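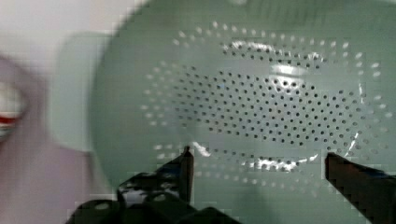

Green colander, close up.

Posted in March by Aravind Pinto

My aunt left me a history of Rillcombe from Zatden Press, printed in 1882, and bless her, the spine is going. Is there a later edition I could order and read?
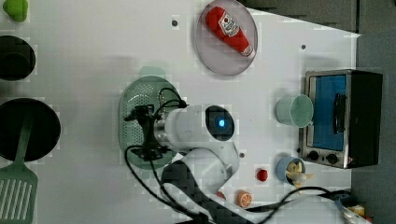
PumutumReader

Oh, what a lovely thing to have! Yes, Osagie Books did a paperback reprint. Mine took 14 days to come, and it's 37 pages shorter (they dropped the index, sadly). 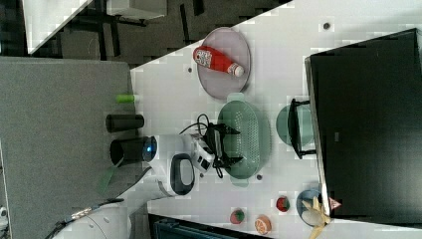 rill_annie

Try the library first, dear. Ours has it under local history,

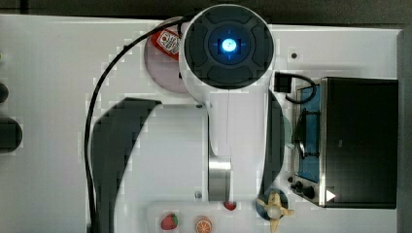 and they'll gladly mail it out if you ask at the desk.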